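About > Who we are > Our story

17 Mar 2026, by the Panow house

Hello, and welcome! I run the guest side of Panow, a small retreat house on the hill above Cirkico, and I've been putting off writing this page since we opened the doors. We sit in silence twice a day, we eat together, and we dig potatoes when there are potatoes to dig. You don't need to belong to any religion (I grew up with one, dropped it, and wandered back by the side door).

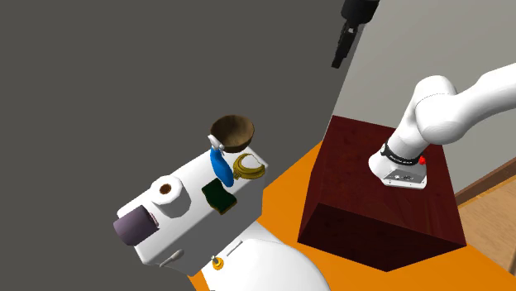 Sârbu wrote to us after a first stay: "I came for the quiet and spent two days arguing with my own head. By the third morning I could hear the rain on the roof and was happy to leave it at that. Please warn people about the bell, though!"

So, consider yourselves warned. The bell goes before sunrise and it is loud. We have room for 10 guests at a time, and each sitting lasts 40 minutes, with a slow walk around the orchard afterward if your knees are complaining, as mine usually are. 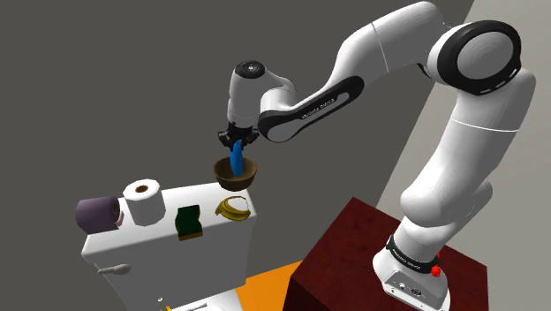 How we got started

I first learned to sit at Pidau, an old hermitage two valleys over, where I meant to stay a week and ended up cooking for most of a year. When the farmhouse here came up for rent I jumped at it – leaky gutters, 300 books left in the attic, the lot! We still use the books. Some are prayer books, a few are on beekeeping, and they all smell the same.
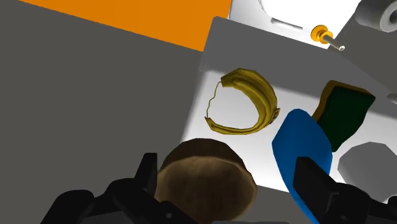

The first winter was cold and I loved it anyway. These days the stove works, the soup is better, and phones go in a drawer for your first 24 hours (after that it's up to you, and most people forget to ask). If you'd like to come, drop us a line and tell us what you can't eat.

Recent letters from the house
Planting beans in silence
What to pack for a March retreat
A walk from Cirkico to Pidau
Why we chant before breakfast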